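Print this page | E-mail this page

Pidov Cap List: README

Maintained by Nighat Tanoli. Last revised 4 Apr 2022.

What this is

A table of marker caps, kept as one CSV file with 2332 rows. Each row is one cap, looked at by a person, put upright on a table and written down. If you were hoping for the markers themselves, they have their own file, pidov_barrels.csv, and it's in worse shape than this one.

The list began as a tidying job. The art room at Brultton had several drawers of felt-tips with the wrong caps on, and a larger number with no caps at all. I offered to sort them in January. I have since learned to offer less.

What's in the file

cap_id: a number. Gaps in the numbering are caps I entered twice and then deleted.
color: the color of the cap in daylight. Where the cap has only a hint of a color, the value has "tint_" in front of it, as in tint_pink.
finish: glossy, matte, frosted or clear. Frosted and clear get mixed up late in the afternoon, so treat them as neighbors.
top: open ring, nub, ridged, rounded or other. "Other" was meant for rare cases and now has 94 of them.
stands: yes, leans or no. A cap that falls over when someone shuts the door is a no.
match: the id of the barrel it belongs to, if we found it. Mostly blank.
notes: free text. Please don't run statistics on this column. Some of it is about lunch.

How the sorting goes

Caps come out of the drawer and go upright in a line, closed end up or open end up, whichever they'll put up with. White and see-through caps go together, colored ones follow, and black goes wherever there's room. Markers that still have their caps lie flat off to the side until the line is written down. Then the line is cleared and the next one goes out.

A line should never be longer than 30. Past that, somebody's sleeve gets involved and you have a different line.

We tried the Mughal method first, where caps are sorted by width before color. It's a good method if your caps come in different widths.

Known problems

White is the big one. "White," "milky" and "frosted" were three separate values in version 1, and in version 2 I merged the first two, then split off a few hundred again when I saw what I'd done. The old values are kept in color_old so that you can disagree with me in detail.

Black caps are overcounted. They look alike, they hide behind other caps, and one of them may have been entered on both days of the Stoltetti drawers under different ids. I have a suspect. I can't prove it.

Green is thin. We had plenty of green markers, but people seem to hang on to the caps of those, so very few turned up loose.

Red caps are in good order and I have nothing to say about them.

Where it was done

Most of the rows come from the table with the gray, white-veined top, between the white walls with the pink wings on them. The wings are not in the file. I've had two requests for a wing column and the answer is still no.

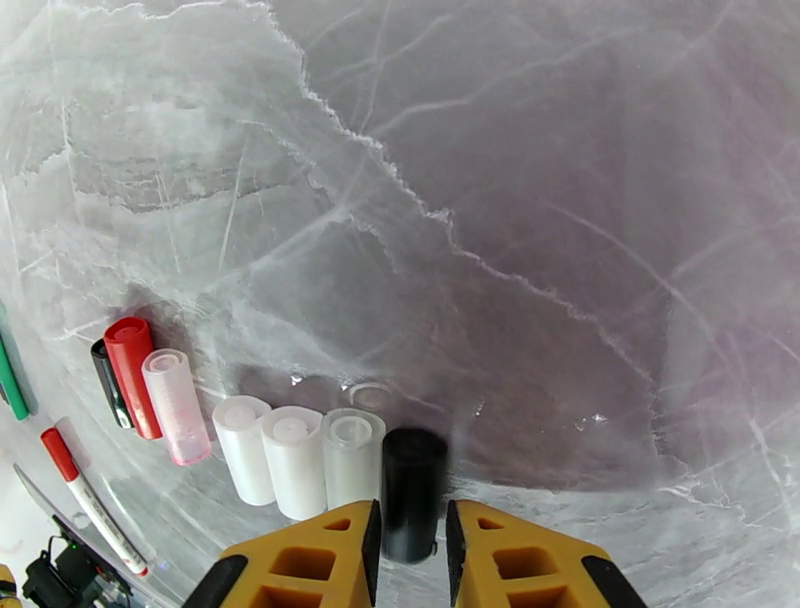
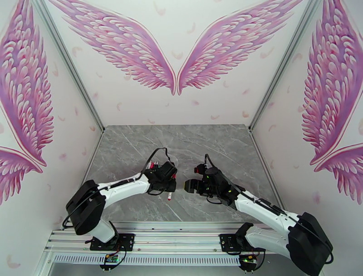 Changes planned for the next version

The "leans" value needs a rule. At the moment a cap leans if I think it leans, and Brultton would like something another person could follow. My draft says a cap leans if you feel an urge to straighten it. It came back with a question mark in the margin.

I also want to drop match_guess, which was filled in by optimism.

Using the file

Copy it, change it, teach with it. If you find a barrel for cap 1 please write, as it has been on my windowsill since the first drawer and I'd like the space. Corrections go to the issues page, one cap per issue, with the id in the title. "Several of the white ones are wrong" has already been reported.

Filed under: Data cards, Art room, Stationery

We use cookies to remember your settings. By continuing to browse this site you agree to our cookie policy. Accept | Manage preferences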